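Fault note: jaws fail to close fully on fine ribbed fabric (hand-held gripper)

Applies to the Vuvden two-finger hand-held gripper, firmware 4 and later.

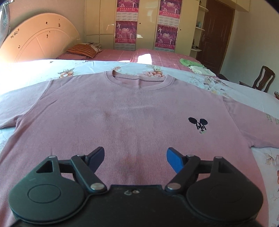 Ribbed T-shirt laid flat, jaws open above the lower part of the shirt.

Symptom

The trigger is squeezed fully but the jaws stop short of closing. The gap is small, and with a thin garment between the pads it can be missed by eye. The operator lifts, the fabric slides out, and the recorded jaw position shows a steady reading slightly above zero. In the log this looks like a normal grasp on a thick item.

The fault was first logged at the Jomside site during T-shirt folding and was then found on two more units at Mahasneh. It shows up far more on fine ribbed knits than on woven cotton. A woven shirt bunches between the pads and fills the gap. A ribbed one stretches, thins out and slips. The same unit may therefore pass a whole morning on shirts and towels and fail on the first ribbed top it meets.

Cause

Lint packs into the joint at the lower end of one diagonal arm, behind the pivot pin. It builds up over several sessions and is pressed hard by the arm each time the jaws shut. Once there is enough of it, it acts as a stop. As the two arms are linked, one blocked arm holds back both.

A second cause gives the same symptom. If a pivot pin has worked outwards, its head rubs on the neighbouring part and the arm binds near the end of its travel. Check for this before cleaning, or the cleaning will appear to have failed.

Before you start

You will need:
a wooden cocktail stick or plastic pick
a soft dry brush
a strip of ordinary printer paper
a torch
the driver supplied with the unit

Do not use a metal pick. Do not use compressed air with the arms open: it drives lint further into the housings, where it can reach the position sensor. Do not oil the pins.

Safety

Stop recording and disconnect the cable before putting anything between the arms. The return spring is strong enough to bruise a finger, and it acts whether or not the unit is powered. When packed lint comes free the arms can move suddenly through the last part of their travel. Hold the trigger still with one hand and keep the other hand clear of the pads. If two people are working on the unit, the one holding the trigger does the cleaning.

One pinched fingertip has been reported, at Mahasneh, during a cleaning attempt with the trigger released. The skin was not broken. The wording above was changed after that report.

Step 1. Confirm the fault

Close the jaws on the paper strip, halfway along the pads. Pull gently. The paper should hold. Repeat at the tip of the pads and again at the base. If it slips at all three positions, the jaws are not closing. If it slips only at the tip, the pads are worn or badly seated; go to the pad replacement page.

Step 2. Check the pins

Shine the torch across the pin heads from the side. Every head should sit level with its partner on the opposite arm. A raised head casts a longer shadow. If one is raised, tag the unit and send it back. Do not press or tap the pin in; it will hold for a few sessions and then come out again.

Step 3. Clean the lower joints

Open the jaws fully and hold them there. Work the pick around the lower end of each diagonal arm, moving outwards and away from the central body. Packed lint comes away as a flat grey pad. Brush off the loose fibres with the unit tipped so that they fall clear. Clean both sides even if only one looks blocked.

Step 4. Wipe the pads

Wipe the pad faces with a dry cloth. Do not use alcohol, which hardens the surface and makes slipping worse.

Step 5. Cycle the jaws

Open and close the jaws 30 times without fabric. The travel should feel even from end to end. A gritty patch near the closed end means that lint remains; repeat step 3. After three attempts with no change, withdraw the unit.

Step 6. Reset the zero

Reconnect the cable, close the jaws with nothing between them and run the zero routine from the menu. Wait 5 seconds before releasing the trigger. Repeat the paper test from step 1.

Never run the zero routine on a unit that has not been cleaned. The software will accept the blocked position as fully closed, the reading will look correct, and the fault will be hidden until the next paper test. One of the Mahasneh units had been zeroed this way and its recordings had to be checked by hand.

Dealing with recordings already made

Look at the lowest jaw reading in each session. On a sound unit it returns to zero between grasps. If it never does, mark the session as suspect from the last good paper test onwards. Folding sessions with ribbed items should be reviewed first. Sessions with only towels or bedding can usually be kept, though the jaw width values need correcting.

Prevention

Carry out the paper test at the start of each session and after every change of garment type. Brush the lower joints at the end of each day. On knitwear, clean with the pick after roughly 7 hours of use. Store the unit with the jaws open and the cover on.

Related pages
Replacing the pads
Zero routine: error codes
Returning a unit to Vuvden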